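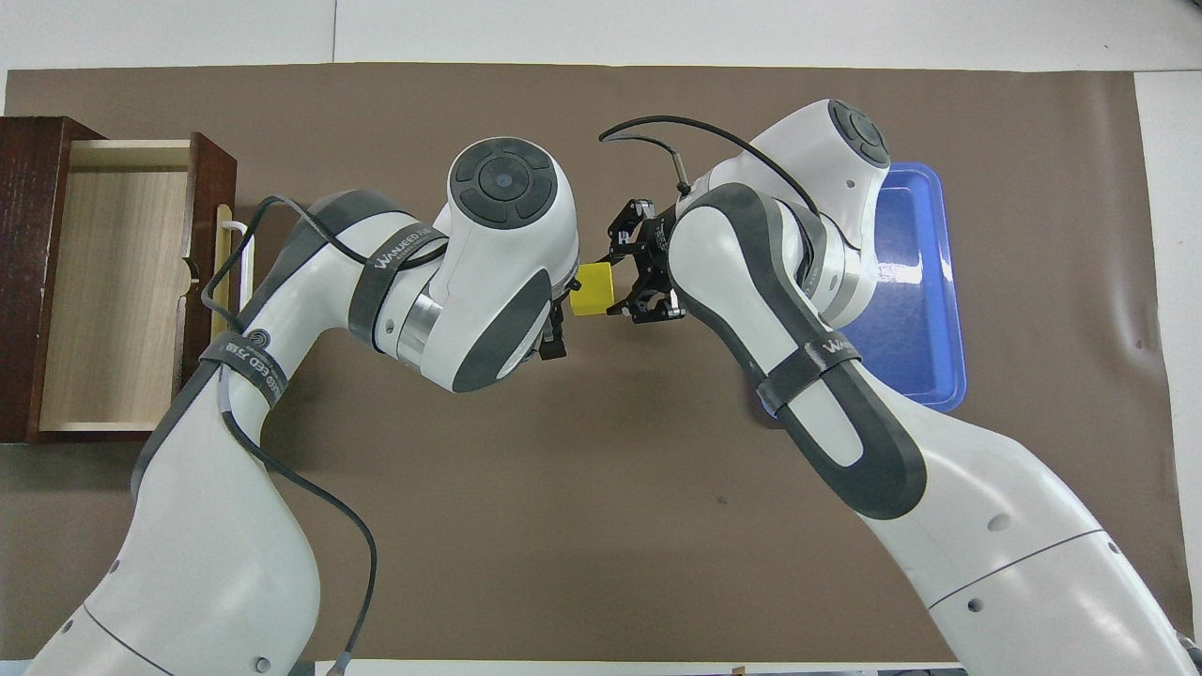 Caderno 11, p. 27

Narrativa televisiva: o episódio-garrafa
Apontamentos da aula. Docente: Kyriaki Manolakis

Chama-se episódio-garrafa ao episódio passado quase todo num só espaço, com o elenco fixo e sem cenários novos. A origem é económica: poupa-se num episódio para gastar noutro, em geral no final da temporada.

Traços a reter:
- unidade de lugar e, muitas vezes, tempo contínuo;
- um pretexto que impede as personagens de sair (avaria, tempestade, objeto perdido);
- o diálogo ocupa o lugar da ação;
- conflitos antigos vêm à superfície.

Convém separar o episódio-garrafa do episódio de recapitulação, montado com excertos já emitidos. Os dois saem baratos, mas o segundo quase não exige escrita nova.

Numa comédia de 10 episódios, a garrafa costuma surgir depois do meio, quando o público já conhece as relações. No drama pode vir mais cedo e servir para isolar duas personagens que raramente contracenam. 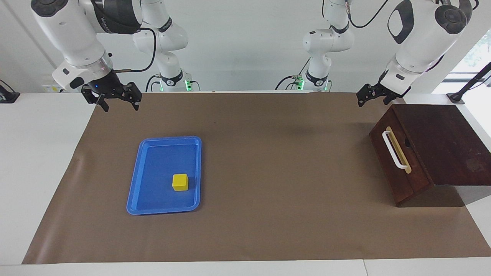 Fig. 2. Mesa e dois braços.

Leitura para a próxima aula: Noreen Foley, «Portas fechadas», pp. 10 a 16. Atenção à distinção entre espaço fechado e espaço único, que a autora nem sempre mantém.

Exercício: escolher uma série e escrever a sinopse de um episódio-garrafa, no máximo uma página. Indicar o espaço, o pretexto e o que muda entre as personagens até ao fim. Entrega em dezembro, em papel.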